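Uneven sheen on a desktop after repainting with Kiltier satin

Posted in: Home > Furniture > Paint and Finishes
Asked by gavis_bench, 887 views

I repainted a Nygård desk in January. Two coats of Kiltier water-based satin over their gray primer, foam roller, 4 hours between coats. The legs and drawer fronts are fine. The top dries to patches of different sheen, visible only at a low angle from the window side. I have sanded it back once with 200 grit and recoated, same result. Room is heated, humidity unknown. Is this the paint, the roller or the sanding? I would prefer not to strip it to bare wood.

2 answers

alia_t
Most likely the roller drying out partway across. A desktop is a large horizontal area and satin sets up fast in a heated room. When you roll back into paint that has started to skin over, the texture changes and so does the sheen. Legs and drawer fronts are narrow, so you finish them before that happens.

Turn the heat down before you start. Load the roller more than feels right, work the full length of the top in one direction, and do not go back over anything older than a couple of minutes. A water-based extender helps if the can allows it. Check the label for the maximum amount.

Also wait longer between coats. Dry to the touch and ready to recoat are different things, and 4 hours is short for a thick coat. 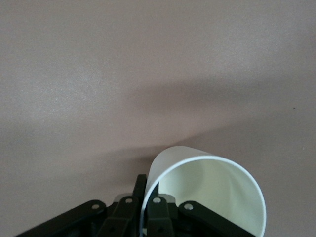 Matte and low-sheen tops

Consider a flat finish for the top only. A matte surface still looks lighter and darker across its width under uneven light, but that is shading and it moves when the lamp moves. Sheen patches stay in the same place on the desk. Move a lamp from one side to the other before you sand again and mark the patches that do not shift with pencil.

The drawback of matte is wear. It polishes where your forearms rest, and it holds marks from pens and cups more than satin does. A clear matte topcoat reduces this. Let the color coat cure for 6 days first.

paintedtwice
had the same thing, switched to a different brand and it went away. could also be the primer. did you stir the can? the stuff that makes it less shiny sinks to the bottom so if you only shook it the first coat comes out glossier than the last. stir from the bottom with a flat stick, not a drill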